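Notebook, January -- surface friction of household textiles, second pass 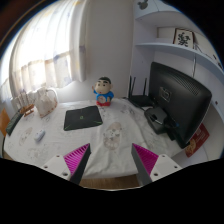
The tilt-table numbers from the first pass do not agree with the pull-sled numbers, and this entry is mostly an attempt to find out why. Both rigs used the same cotton sheeting from the Vuklow roll, cut along the warp, and both used the 200 g sled with the felt foot. The static coefficient from the tilt table comes out higher on every swatch. My first guess was static charge, my second was edge curl on the tilt table clamps. A third candidate is the cloth itself: a printed sheet is not one surface. A white sheet with pale figures on it, like the one under the black mouse pad and the small remote, has bare weave in one spot and print in the next, and a sled foot can sit half on each. Swatches so far were cut without regard to print, so the position of the foot was never recorded. It will be from now on.

Setup for this pass. Pull sled on the long bench, load cell zeroed before each swatch, crosshead at the slow setting. Swatches conditioned overnight in the humidity cabinet and moved to the bench one at a time in a closed tray. The cabinet door seal is still poor at the lower hinge side. Taped it. Replacement seal is on order from Janevski.

Print type matters more than I assumed. Pigment print with binder leaves a film on top of the yarn, and reactive print goes into the fiber and leaves almost nothing to feel. The Vuklow sheeting is pigment. The Gevura sheeting is sold as reactive, and under the loupe it looks it: no film bridging between yarns, color on the sides of the yarn as well as the crown. Cut 11 swatches from each, marked P for foot fully on print and B for fully on bare weave. Nothing straddling.

Results, Vuklow. P swatches read higher static friction than B swatches on the pull sled, with more stick-slip in the trace. The B traces are smooth after the first peak. One P swatch gave a flat trace and I found lint packed into the felt foot. Changed the foot, reran, trace now matches the others. Old foot discarded, rerun logged under the same swatch number with an R after it.

Results, Gevura. P and B overlap completely. No conclusion beyond that.

Tilt table repeated with the same swatches. The gap between the two rigs shrinks on the B swatches but does not close. So print explains part of it. The remainder is probably dwell time. On the tilt table the sled sits while the table comes up to angle, and felt settles into the weave under load. On the pull sled it moves within seconds of being set down. Tried holding the sled in place on the bench for the same interval before starting the crosshead, and the first peak went up. Need a proper series on this before I put it in the report.

Logger: 1,867 rows in the raw file, of which 803 are crosshead return travel and should be dropped. The import script does not drop them -- it averages them in. Anyone who used the script on the first-pass files should rerun with the return flag set. I have corrected mine. The peaks are unaffected, but the kinetic values all move.

Laundering. Clerneck wants values after washing as well as new. Pigment binder wears off at the creases first, so washed P swatches will have to be picked by eye under the lamp and the worn ones set aside. Washed Vuklow pieces are in the second drawer, unpressed. Do not iron them. Ironing flattens the hairiness and the B values drop.

To do:
Dwell series on B swatches, pull sled only.
Check tilt table clamps for curl with the feeler gauge.
Order felt, same density as the current sheet.
Ask Gevura whether the softener finish is on both faces.
Reseal cabinet when the part arrives, then repeat one Vuklow B swatch as a check.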